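Home | Talks | Notes | Archive | Contact

Speaker notes - county politics night, Clinard
Posted in March by the Clinard Ward Desk
14 shares | 5 comments

Open with the recall. Don't explain recall law, they know it. Go straight to the number - 473 signatures short. Pause there.

Then: why it fell short. Petition people worked Trallau hard, skipped Arai almost completly. Arai is where the anger was. Sewer rates, the bus cut, the council meeting that ended at 11 p.m. with no vote. Say the bus cut twice.

Council majority response. They called it "a distraction" and then spent 30 minutes of the next meeting talking about it. Read the line from the minutes, slow. Wait for the laugh, might not come.

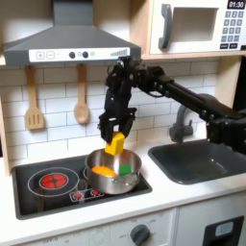 Money part, keep it short. Most of the anti-recall mailers paid for by Prundetti, the paving contractor. Legal, disclosed, all on the county site. Don't hint at anything more than that. If someone asks about the contract renewal - it's up in the fall, 7 council members vote, that's all I know.

What the recall did change:
- public comment moved back to the start of the meeting
- two incumbents not running again
- turnout talk, even the party chairs are worried about teh primary

Skip the polling slide if running late. It's old anyway.

Local press bit. One paper covered this, and only on page 5. More than 30 people at the Arai hearing and not a line about it. Don't rant. Move on.

Close: filing deadline is in June. Ask who in the room has thought about running. Hands up. Then questions, mic is on the left side, repeat each question for the back rows

Previous | Next | Back to Talks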